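A Pepper Supper with Tülin Coşkun

I'd been told to come hungry, so I skipped lunch, and by the time Tülin let me in I could have eaten the doormat.

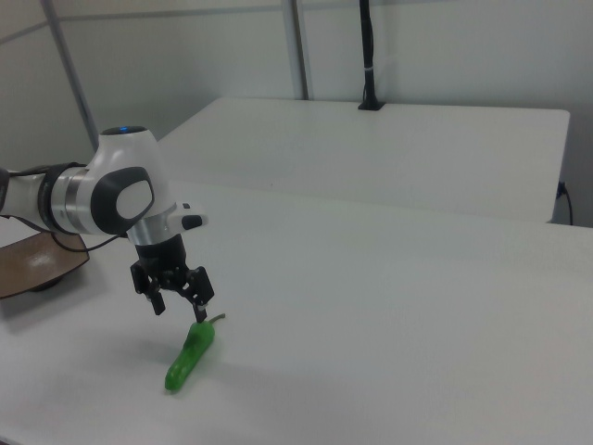

Tülin has been cooking with green peppers for as long as she can remember, and she has opinions about every one of them. She likes hers long and thin, a proper chilli shape with a glossy skin, and she wants the stem left on. The one lying on the white table had a lovely curved stem at one end, bright green all the way down to the narrow tip. "You look at the skin first," she told me. "If it's dull, leave it in the shop. If it shines, it'll snap when you bend it."

I asked whether they were hot. "Some are, some aren't," she said, laughing. "My mother used to say you only find out at dinner!" Her mother fried them whole in olive oil, with a lid half on against the spitting, and served them with garlicky yoghurt and yesterday's bread. Tülin does it the same way, except that she pricks each pepper with a fork first. She once had one burst and spent the evening wiping oil off the ceiling.

Most of hers come from Lehtinen, the little greengrocer near the station, where Hertta Jääskeläinen puts a bag by for her on Fridays. In December, when the good ones disappear, she makes do with a jar of pickled peppers from the summer (three weeks in the brine, no less, and she won't be argued with on that).

I wondered what she'd say to someone like me, who buys peppers with great plans and finds them wrinkled in the fridge. "Fry them anyway," she said. "Wrinkled is fine, soft and slimy is not. And dry them well after you wash them — water in hot oil, no thank you."

She doesn't bother taking the seeds out of the thin ones. The fat ones she stuffs with rice, currants and a lot of dill, and those get two hours in a low oven while she does something else. Her neighbour Kauko Koivisto gets a plateful over the fence and sends back rhubarb.

We ate at the kitchen counter, standing up, holding the peppers by their stems. My second was mild and sweet. My third was not, and Tülin passed me the yoghurt without a word. I went home with the pickle recipe on the back of an envelope, and I still need to ring her and check how much vinegar goes in.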